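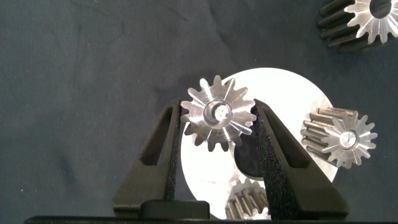 1. Notes on the revised saltmarsh unit for secondary teachers, now that the second draft has gone to the schools. Posting as a thread so that the individual points can be linked to. Most of it concerns the transect exercise and the data sheets.

2. The unit covers zonation on the Stevville marsh: pioneer zone, low marsh, upper marsh, and the strip of reed behind the sea wall. Pupils aged 12 to 14. It assumes no earlier fieldwork, and no plant identification beyond telling a grass from a rush.

3. The transect stays at 30 metres. Several teachers asked for a shorter one so the whole exercise would fit in a morning. On the Stevville side a shorter line misses the change from glasswort to sea purslane, and the pupils then plot a graph with no pattern in it.

4. Quadrats go down at fixed intervals from the seaward end. Start at the seaward end even if the coach has parked at the other one. Groups that started inland were still working at the bottom of the marsh when the creeks began to fill.

5. Percentage cover is estimated to the nearest five. We dropped the ACFOR scale. It works for experienced surveyors, but two groups standing over the same quadrat would write "frequent" and "occasional", and there was no way to average that back in the classroom.

6. Total cover in a quadrat may go over 100 where plants overlap. This needs saying before the visit. Pupils correct it on their own otherwise, usually by taking it off the bare mud figure.
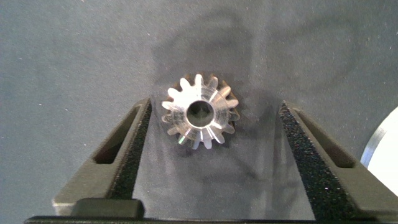
7. Salinity. The first draft used a hydrometer in a jar of creek water. That gives you the creek and tells you nothing about the soil. The second draft uses a soil slurry, one part soil to two parts distilled water by volume, shaken, left to settle, then read with a conductivity meter.

8. The meters come in the Drurkitz field case, which the schools borrow. Calibrate on the morning of the visit with the sachet supplied. Rinse the probe between samples with distilled water. Tap water in this area reads high enough to show on the upper marsh samples.

9. Write down the units. The meter switches from microsiemens to millisiemens by itself as the reading rises. In the pilot data set we have 1379 readings and the commonest fault by a long way is a missing unit. Most could be recovered from the zone. The ones near the changeover could not, and they have been left out.

10. Soil samples are taken with a bulb planter to the depth of the first mark. No spades. The permission from the landowner covers small cores only, and each core goes back in its own hole the same way up.

11. Levels. We now ask for height at every quadrat as well as distance. A clear hose part filled with coloured water and a pair of metre rules is enough. The slope is slight and pupils tend to say that the marsh is flat until they have drawn the profile.

12. Plot height against cover as well as distance against cover. The first is the more useful graph - it brings out the effect of the creek levees, where sea purslane turns up well below where the distance plot says it should be.
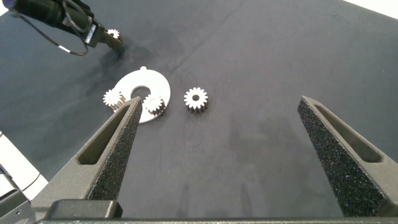

Cornus Coastal Education Project | Teacher Training and Materials

13. Training day for the unit: the morning is on the marsh, the afternoon in the teaching lab at the Dambrauskienė field station. Places are limited to 8 schools, 2 teachers from each. Please send one science and one geography teacher where the timetable allows. The exercise has been run by both departments and the follow-up lessons differ.

14. Morning session: laying the line, quadrat practice, coring, levelling with the hose. Teachers do the whole transect themselves, at the pace a class would. Bring wellingtons. Walking boots fill up at the second creek.

15. Afternoon session: slurry readings, entering the data, and the two plots. The spreadsheet has been rebuilt so that the unit is picked from a list and an empty cell turns orange.
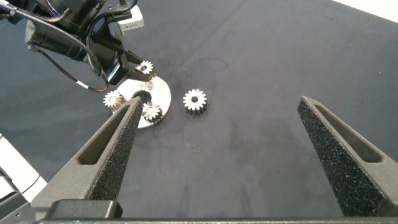
It will not accept a row without a quadrat number either. If a group has lost count in the field, enter the row under "unplaced" and leave it off the graph. Do not guess from the plants, as that makes the result circular.

16. Tides. The sheet in the pack gives the latest time to be off the lower marsh for each date in the booking period. It has been worked out for the creek crossing and not for the harbour, so it is earlier than the printed tables. Use ours.

17. Identification cards: sea aster and sea lavender are now on separate cards, with leaves only. In May neither is in flower and the old card showed both in bloom. Common cord-grass has been given a side view of the ligule, life size.

18. Still open: whether to include a soil moisture measurement. Oven drying is straightforward but needs an overnight gap, and few schools can hold the samples. The cheap probes respond to salt as well as water and are of no use here. Comments from anyone who has tried microwave drying with a class would be welcome.

19. Risk assessment, data sheets and the spreadsheet are in the shared folder under "Marsh draft 2". Delete any copy of draft 1. The core depth in it is wrong.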